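How to get the most out of a robotics open day

Back in January a flyer went up at our library for an open day at Hirmont, the small robotics workshop on the edge of Brostia, and I signed up before I had finished reading it. I have been to two of these now and I came home from both buzzing. A few friends have asked how you go about visiting one, and whether you need to know anything first. You don't! But a bit of planning makes a big difference, so I have written down what worked for me.

Updated April 2022 with the new booking details.

Before you go

1. Book the demonstration as well as the visit. At Hirmont these are two different tickets. The general one lets you walk round and look at the posters, and the demonstration one gets you a seat near the tables. They had 130 general places and the demo groups were kept to 8 people, so the second sort goes fast.

2. Read up on one thing only. I picked hand tracking, meaning how a computer works out where your fingers are and what they are doing. One evening with a cup of tea was plenty. If you try to swot up on everything you will forget the lot on the bus.

3. Write your questions on paper. Phones are allowed, but a small notebook is much easier when you are standing up and somebody is talking quickly.

4. Wear a top with sleeves you can push up. If you get the chance to try a glove on (do, do, do) you will be glad of it.

At the demonstration

5. Get there early and sit side on to the table. From straight in front you mostly see backs and elbows. From the side you can follow the hand down to the object, and that is where all the interesting stuff goes on.

6. Watch the hand before you watch the screen. It is so tempting to stare at whatever is glowing! The people at Hirmont are teaching machines to handle ordinary things from round the house, and they do it by recording people handling them first. So the slow reach, the little pause, the way the fingers open - that is the work.

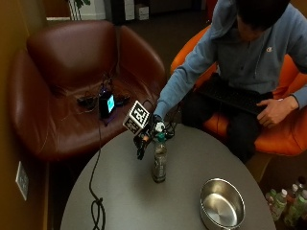 Reaching for a bottle with the sensor glove on. The white cube on the back of the hand carries printed markers.

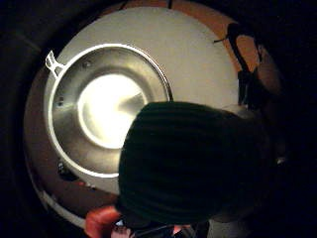
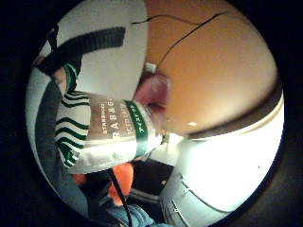
The steel pot and the iced latte, both seen from a gripper's camera.

7. Ask to see a recording from the tool's own point of view. It looks very odd for the first minute, with everything bent into curves and whatever is nearest looking enormous, and then your eyes settle and you start to get it. I found it helped to pick one object and stick with it until the clip ended.

8. Ask what goes wrong. This was easily my best question of the day. I got a long and very cheerful answer about shiny metal, see-through plastic and cables, and how something a toddler can pick up without thinking can be a real headache for a computer. People who build things love talking about the awkward bits.

9. Have a go if you are offered one. My turn was short and I was clumsy (I went at the cup as if it might run away) but I learnt more from that than from all the posters. Move at your normal speed. I slowed right down to be helpful and was kindly told to stop it, as they want to see how people really move.

10. Don't touch the markers or tug at any wires. If something slips on your hand, hold still and say so.

Afterwards

Write up your notes the same evening. Mine were nearly unreadable by the next morning, and one line just says "thumb!!" with two underlines, so that is lost for good.

If you want to carry on at home, Cullo is a free beginners' course that goes nicely with a visit. The second unit covers cameras and markers, and you can do it with a webcam and a bit of printed card. I am halfway through and enjoying it hugely - the exercises are short enough to fit in after supper.

There is another open day coming up at Nyanda, a bigger place with a bigger car park. Booking works the same way, demo ticket separate again, and children can come along if an adult sits with them. Bring a drink and a snack, as the café there shuts after lunch.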